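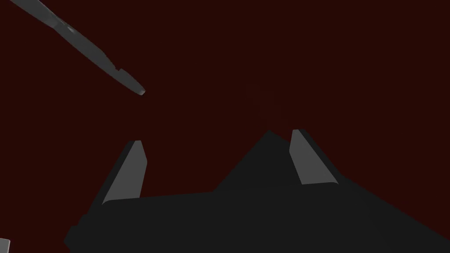

3. Construction of the Simulated Workspace

3.1 Setting and scope

The work reported in this section was carried out in the shared workshop at Mokstead, where members build machines for their own homes and keep the designs in common. The project, known within the workshop as Irari, concerns a two-armed household robot. Before any metal was cut for the second arm, the group decided that the whole machine should be modeled in simulation, together with a room of the kind in which it would be used. The present section describes that model, the choices made in building it, and the points at which it departs from the machine on the bench.

The simulated robot has a torso with an arm on either side, and each arm ends in a two-fingered gripper. The link shapes were drawn by Anas Farouk from the workshop's own plans. Small fasteners, cable runs and the insides of the housings were left out. The outer surfaces of the grippers were kept in full, as these are the parts most likely to touch furniture or each other when the robot works close to its body.

3.2 Contact shapes and views

Two sets of shapes are stored for every link. The first is used for drawing and the second for contact. In an early version the contact shape of each finger was a plain box. This led the solver to report contact between a finger and a shelf while a clear gap remained between the drawn surfaces. The boxes were replaced by closer-fitting shapes with a tapered tip, and the false contacts fell to a level that could be checked by hand.

Each trial is recorded from more than one viewpoint. Views near the wrist are used to study the opening of the fingers and the approach of one arm to the other. A view from above the torso is used to judge the position of the whole robot in the room. No attempt was made to keep the horizon level in the recorded views. The direction of gravity is stored with every time step, and the control program does not take it from the image.

3.3 The room

The room was assembled from a set of household models prepared by Inger Østergaard. It has a pale wooden floor, a dark maroon ceiling and a large window divided into small panes. The color of the ceiling was chosen early in the project and has been kept so that records from different months can be compared directly. Objects on the furniture were placed by a script, which draws from a fixed list and rejects any layout in which two items overlap at the start.

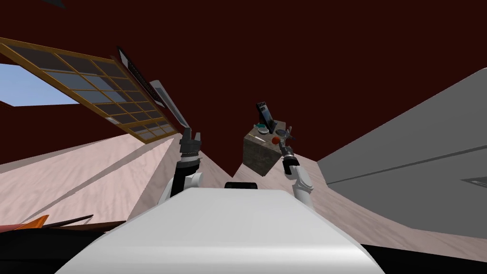

Figure 3. Simulated room seen from above the robot's torso. Both grippers point upward. The small cube-shaped piece of furniture between the arms carries a teal-green bowl, a flat white dish and a red-orange ball, among other items.

Layouts with small items near the edge of the furniture proved the most useful in testing. A ball close to a corner leaves little space for the second finger, and a bowl beside a flat dish restricts the angles from which either may be approached. The script was therefore changed to allow such placements more often. Furniture is treated as a rigid body with a single mass value, and doors and drawers were fixed shut for the trials reported in this paper.

3.4 Trials

A total of 2,064 layouts were generated. From these, 1,000 were set aside for tuning the arm controller, and 574 of the remainder were used for the tests described in Section 4. The others were held back for later work on the second arm and were not examined during tuning. All layouts were frozen on 27 May 2021, and no changes to the room or to the link shapes were made after that date.

Trials were run on a desktop computer owned by the workshop. The controller software, Laitinen, was the same version that runs on the physical arm, with the motor driver replaced by a thin layer that passes joint commands to the simulator. Members could start a batch from home and collect the log the next morning. A trial was ended if a joint reached its limit, if the solver failed to settle, or if the time allowed had run out.

3.5 Known differences from the physical machine

Three differences should be noted. The simulated joints have no backlash, whereas the elbow of the physical arm has a small amount of play that varies with load. The finger pads are modeled with one friction value over their full surface. The physical pads are cut by hand from Nultex sheet and wear unevenly toward the tip. Finally, the bench supply at Mokstead drops slightly when several motors start together, and this effect was not modeled. The elbow play was measured before the trials, and the values are used in Section 4 to adjust the reach limits of the arm.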